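쇼핑백 담기 작업의 포장 순서와 내용물 안정성 검토
학생 프로젝트 보고서 (중간)
작성: 연경화, Henok Gebreyes
2024년 8월 21일 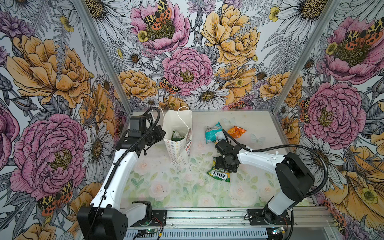

그림 1. 꽃무늬 벽지를 두른 작업 공간과 흰색 종이 쇼핑백, 과자 포장

1. 목적
본 과제는 소형 과자 포장을 종이 쇼핑백에 담을 때 담는 순서와 놓는 방향이 내용물의 배치에 미치는 영향을 정리하는 것이다. 대상 작업은 매장 계산대나 행사 배부처에서 흔히 이루어지는 단순 포장이며, 선행 과제인 Edley 보고서의 상자 포장 항목을 쇼핑백으로 옮겨 적용하였다.

2. 재료 및 공간
쇼핑백은 흰색 종이 재질이며 윗면이 열려 있고 흰색 끈 손잡이 두 개가 달려 있다. 바닥에 세워 둔 상태를 기준 자세로 하였다. 내용물은 봉지형 과자이며, 그림 1에는 Fox's 사탕 봉지가 포함되어 있다.
벽면은 좌, 후, 우 세 면 모두 같은 계열의 벽지로 마감되어 있다. 분홍색과 주황색 모란, 흰 데이지, 고사리, 점무늬 나방이 옅은 바탕에 짙은 회색 선으로 그려져 있다. 바닥판은 연분홍 장미와 녹색 잎 무늬이다. 무늬가 많은 배경에서는 흰 쇼핑백의 윤곽은 비교적 잘 구분되나, 작은 부스러기는 육안으로 놓치기 쉽다. 그림 1의 바닥판에도 쇼핑백 아래와 사탕 봉지 주변에 작고 어두운 부스러기와 점이 흩어져 있다.

3. 방법
포장 순서는 두 조건으로 나누었다.
조건 A: 무거운 봉지를 먼저 바닥에 눕히고 가벼운 봉지를 위에 세운다.
조건 B: 무게와 무관하게 손에 가까운 것부터 담는다.
총 114회를 기록하였고, 쇼핑백 한 개에 담는 총중량은 2,000 g을 넘기지 않았다. 담기가 끝나면 손잡이를 모아 들어 올린 뒤 다시 내려놓고, 쇼핑백이 기울거나 봉지가 입구 위로 나온 경우를 불량으로 분류하였다. 기록 양식은 Nikolaidis 양식을 수정하여 사용하였다.

4. 결과
양호 판정은 88회, 불량 판정은 26회였다. 불량은 조건 B에 집중되었다. 주된 원인은 무거운 봉지가 한쪽 벽에 기대어 바닥면이 들리는 것이었다. 조건 A의 불량은 대부분 손잡이 한쪽이 안으로 접힌 채 봉지를 넣은 경우이다. 손잡이를 바깥으로 젖힌 후 담도록 절차를 고친 뒤에는 같은 유형이 거의 나오지 않았다.

5. 한계 및 후속 작업
쇼핑백의 종이 두께를 한 종류만 사용하였다. 반복 사용한 쇼핑백의 접힘 자국도 별도로 통제하지 못하였다. 10월 최종 보고서에서는 다음 항목을 추가한다.
- 바닥 보강지 유무 비교
- 회차 사이 바닥판 청소 여부 기록
- 단색 바닥판에서의 부스러기 확인 시간 측정

역할 분담: 연경화(포장 절차, 판정 기준), Henok Gebreyes(기록, 집계)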